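Is an "optimizer" service worth it on an old tower, or just clean it out?

ledgewater
Posted 2024-04-06

My mother got talked into a yearly plan from an outfit called Ledow. They sell a "deep tune" for older desktops: a registry sweep, a driver update, some kind of memory booster, and a phone line you can call. She pays 18 dollars a month for it. The computer is a plain black tower she uses for email, recipes and the church newsletter.

I don't believe any of it. But she says it feels faster since they did it, and I would like something better to tell her than "no it doesn't." Has anyone here paid for one of these and measured before and after?

pasqual_t
Reply to ledgewater

Never measured, but I've removed plenty of them. The registry sweep is the part that gets me. They show you a big red number, your aunt or your mother panics, and then the number is green and everyone feels better. My neighbor's said 1,544 problems. The computer started and ran the same before and after. What were the problems?

Munteanu
Reply to pasqual_t

I'll disagree a little. I had Ledow for a year on the shop computer and the phone support was decent. The guy walked me through taking nine things out of startup and boot time dropped from four minutes to under two. Call it a scam if you want, I got something for my money.

pasqual_t
Reply to Munteanu

You got a man reading you the startup list. You can open that list yourself for free. 18 times 12 is 216 dollars a year, and a small solid state drive costs a lot less than that.

Munteanu
Reply to pasqual_t

Sure, and I can change my own oil too. I don't.

Ashwin Bangera
Reply to ledgewater

I fixed desktops for a living for a long time and I'd put the money into the box before I'd put it into anybody's software. These are the things I do, in the order I do them, on a tower that "got slow."

1. Look at how full the disk is. If there's almost nothing left, start there. Old phone backups are the usual culprit and they can be enormous.

2. Uninstall every program with the words boost, tune, clean or doctor in the name. Restart. Use it for two days before you decide anything. I've had people call me on day one to say it's worse, and on day two to say never mind.

3. Shut down, unplug it from the wall, and take the side panel off. Lay the tower flat so you can see what you're doing. Check the fans and the heatsink for dust, then push gently on the drive cables at both ends, at the board and down at the bays. A drive cable that's half seated will give you pauses that look exactly like a slow computer, and no program you can download is going to push it back in.
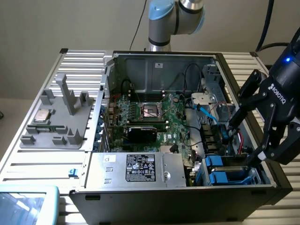
4. If it still has a spinning disk for the system, replace it with a solid state one. This is the step people notice. Copy your files somewhere else first, and check that they open.

5. Add memory only if it's running out. Open a normal day's worth of programs and look at the usage. Half the machines I saw had plenty, and the owner had been sold more anyway.

Then stop. If it's still slow after that, it's old.

ledgewater
Reply to Ashwin Bangera

Thank you, this I can use. On number 3, is canned air all right? She has a vacuum she's very attached to.

Ashwin Bangera
Reply to ledgewater

Canned air, short bursts, and hold the fan blades still with a finger. Keep the vacuum for the rug.

kestrel_dad
Reply to Ashwin Bangera

I don't buy step 2. I've run Cenusis on three computers for years and never had trouble. Their own page says users saw a speedup of 200 percent. You can't just tell people to wipe anything with "clean" in the name.

Ashwin Bangera
Reply to kestrel_dad

Speedup of what, though? Opening what, on which computer, timed by who? I'd like to see that page name one program and give one number in seconds. If yours gives you no trouble, leave it. Her computer has a complaint, so it goes.

kestrel_dad
Reply to Ashwin Bangera

Fair on the percent. I still say it does no harm.

orla_w
Reply to kestrel_dad

It did harm on mine. Different one — Istex — and it "updated" my sound driver to something that wasn't for my sound card. Silence for a week. Support told me to buy the next tier up.

ledgewater
Reply to the thread

Went over this afternoon. Before I touched anything I timed it with my phone, power button to being able to type in an email: 268 seconds. Took Ledow off, restarted, timed it again: 131. So whatever "faster" she was feeling, I'd like to know compared to what.

Munteanu
Reply to ledgewater

One run each? Do it three times. The first start after an uninstall can be odd either way.

ledgewater
Reply to Munteanu

Good point, I'll do it again tomorrow. Haven't opened the case yet, she wanted to finish the newsletter. She is also not convinced about canceling, because the man on the phone is polite.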